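Filed under: Short Stories, Near Future, Work & Money

Open Day

I only went because there was supposed to be lunch.

My sister had two passes to the Cleltix open day in Tranbridge and a kid with an ear infection, so at nine on a Thursday I was standing in a parking lot with a lanyard that had her name on it, trying to look like a person with opinions about automation. I had driven 62 miles. I used to pack boxes for Purba, back when Purba had people packing boxes, and I guess I wanted to see what the other side of that looked like. Also, like I said, lunch.

They sorted us into groups by the color of a sticker. Mine was green, and it went straight into the wash on my good jacket a week later, but that's another story. The green group was mostly retired folks and one very intense teenager with a notebook. Our guide walked backward the whole way, which I kept waiting to go wrong, and she told us Wokik was the name of the software and we should please not call it the robot. The robot was just the robot. Wokik was what told it where to go.

"So Wokik's the boss," said a man in a fishing vest.

"Wokik's more of a planner," she said.

"That's what my boss called himself," he said, and I decided I'd stick near him.

The demonstration was down a hallway and through a door that needed a badge. I had been picturing sparks, I think. Car doors swinging through the air. I'd worn closed shoes, because the email to my sister said closed shoes in capital letters, and I'd dressed in my head for something much louder than what we got. We lined up behind a strip of tape on the floor, all of us going quiet the way people do in a church they don't belong to, and the guide nodded at somebody behind us.

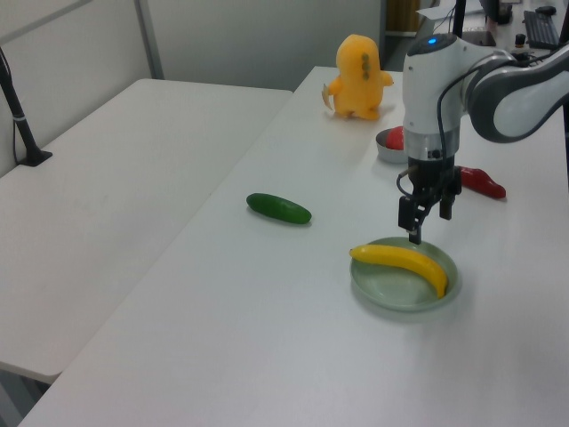 It'll never be quick enough to pay for itself, the man in the fishing vest told me, not bothering to whisper. He'd run a produce stand for 33 years and could have bagged the lot and made change by now. And who was it going to talk to, he wanted to know. Half of his customers came for the talking and took the tomatoes home to be polite.

I said maybe it would get faster. I don't know why I was sticking up for it! I'd lost a job to its cousins. But there was something about how careful it was that got to me. It came down over that toy banana like my grandmother reaching for a hot pan, and I caught myself leaning, the way you lean in a bowling alley when the ball's already gone.

The teenager asked what happened if it dropped something. The guide said then it dropped something, and they wrote it down, and they tried again. How many times? As many as it took, she said. Some afternoons that was all anyone did in there.

I thought about my first week at Purba. I put a lamp in upside down with no padding and the supervisor made me open it and do it over in front of the whole line, 8 times, until I could've done it asleep. I hated her for it. I was also really good at lamps after that. I hadn't thought about being good at lamps in a long while, and it was a funny place for it to come back to me - behind a strip of tape, in my sister's lanyard, with a lump in my throat over toy fruit.

"You all right?" said the fishing vest.

"Allergies," I said.

He gave me a peppermint. We stayed through the second run, and then the blue-sticker group was bunching up in the hallway and we had to go. On the way out I said thank you to the guide, and then, because I was raised a certain way, I turned around and said it to the arm too. The teenager wrote that down. I saw her do it.

Lunch was wraps. I had two and put a third in my purse for my sister - she's always liked the turkey - and then I sat in the car with the door open for a while before I called her.

"Well?" she said. "Was it scary?"

"It's learning," I said. "How's the ear?"

Story and site copyright of the author. Contact | Reprint requests | Back to top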